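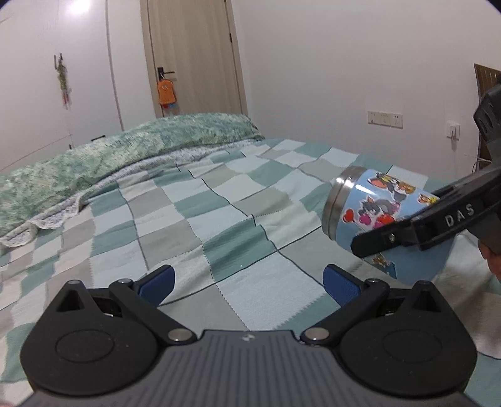

Figure 7.1 A checkered bed blanket.

Chapter 7
Cloth That Counts: Patterns, Grids, and Repeats

Look around the room you woke up in this morning. Chances are good that some piece of cloth in it was planned on a grid. Checks, stripes, and plaids are everywhere, on shirts and dish towels and curtains, and we see them so often that we stop seeing them at all. This chapter is going to change that, and I hope you'll never walk past a plaid shirt again without stopping to find the repeat!

A woven check starts with two sets of threads. The warp runs the length of the loom and is held tight. The weft travels back and forth across it, over one thread and under the next. Change the color of the warp every so often and you get stripes. Change the color of the weft in the same way and those stripes cross, and suddenly (this is the part I love) two colors of yarn give you three colors of square: light, dark, and a mix of both in between.

The smallest piece of a pattern that holds all the information is called the repeat. Parviz Babaei, who taught weaving in the mill town of Skakton, used to hand each new student a scrap of cloth and a pin and ask them to mark where the pattern began again. Most people pick a piece that is too big. Try it yourself with a napkin before you read Section 7.2.

Once you know the repeat, the arithmetic is quick. Suppose a repeat uses 6 threads and your cloth is 60 threads wide. The pattern fits exactly, with no leftover stripe at the side. Make the cloth a little wider and you have a choice to make about the edge, and weavers have found some lovely answers to that one.

Before you begin, you will need:
graph paper
2 colored pencils
a piece of checked or striped cloth from home

Key words: warp, weft, repeat, selvage, balanced check

7.1 Reading a Check

Lay your cloth flat and choose any corner where two colors meet. Put your finger there and move slowly to the right until you reach a corner that matches it in every way.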